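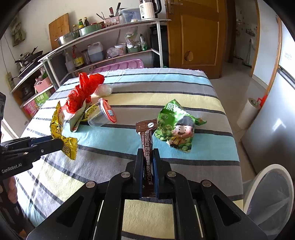
Can a machine clear up after snack time yet? My short answer is sort of, and slowly. Wrappers are the hard part - they're thin, crinkly and never the same shape twice. A box or a mug is easy by comparison.

If you ever get to try one at home, a few tips from me. Spread things out first, don't leave them in a heap. Stand stick sachets upright if you can, so there's something to pinch. Foil can go any old way, it's a pain regardless! And keep the trash can close to the table.

Me, I still do 50 wrappers by hand before the kettle boils.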